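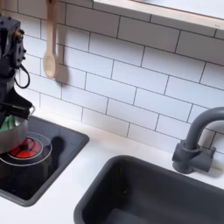

*A metal pot on the black cooktop.*

The lantern procession at Garkby returns in March, and with it the long tables in the old grain hall. I have attended for many years and was asked this winter to assist with the written program. The following notes are offered to residents and visitors who wish to understand how the evening is arranged.

The procession leaves the church steps at dusk and follows the mill stream to the harbor. The present route is 300 yards shorter than the original, which passed through the Koyama garden before the footbridge was closed. Lanterns are made of waxed paper on a willow frame. The parish holds 72 of them, and the oldest bear the painted initials of the families who first carried them.

## The figures on the water

Wayne Morin has again undertaken the repair of the floating figures. The heron required a new neck, and the ferryman has been repainted in the darker blue recorded in the Ustton ledger. Both will be moored beside the lower quay, where they can be seen from either bank.

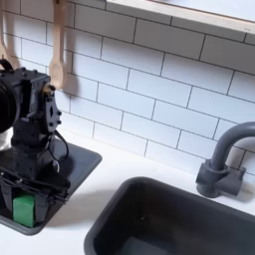

Supper follows the procession and is open to all who hold a program. Daichi Kinoshita will direct the serving, as he did last year, and barley soup will again be provided for 200 guests. The hall's serving counter has been repainted for the occasion. It is now white, like the countertop in the photograph, and shows the lantern light to far better advantage than the former brown.

Programs may be collected from the Miralow bookshop. Households wishing to lend a lantern of their own should leave it there, labeled, one week before the procession. Candles will be supplied at the church steps.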